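November, 6.40 a.m.

Ground frost on the north side of the roof, none on the south. Boiler pressure 1.3 bar, unchanged since I bled the landing radiator, so the slow leak I suspected is either cured or was never there.

Finished the second reading of the rain gauge records from Skellerham. The ledger gives 140 mm for the month before the gauge was moved, and 61 mm for the month after. I had put the drop down to the weather. Jawad Magsi wrote last night to say that the Flastness gauge, four miles east, shows no such drop, and he sent his own figures to prove it. He is right. The new site must have been in the lee of the barn, and everything recorded there reads low until the barn came down. That affects nine years of entries.

I could correct them with a single factor, but a barn does not shelter a gauge equally from all directions. With an easterly it would have made almost no difference. The wind column is filled in for most days, so the correction can be done by direction, at the cost of a good deal more typing. There are 3,945 daily readings on the sheet so far and I have checked the first 1,000 against the ledger. Error rate so far is low, mostly sevens read as ones. 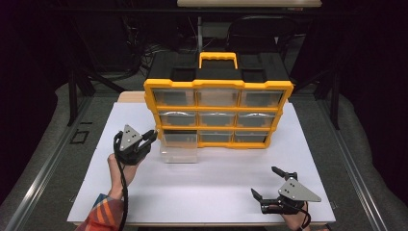

Jawad thinks a factor by quarter of the compass is enough and that anything finer would be false precision. I lean towards eight points, then merging any that come out the same. We agreed to try both on one winter and compare.

2.15 p.m. Tried it on the first winter. Four quarters: corrected total within 6 mm of Flastness. Eight points: within 5 mm. The extra work buys one millimetre, so four quarters it is. Wrote to Jawad and conceded.

One oddity remains. In the third February there are eleven days entered in a different hand, all rounded to the nearest whole millimetre – a relief observer, presumably. I have flagged them and left the values alone.

Walked to the post box before dark. Wind gone round to the west, cloud base well down on the hill. My own gauge had 0.4 mm in it at four o'clock, the first since the weekend.

Ledger back in its box. Tomorrow start at row 1,001.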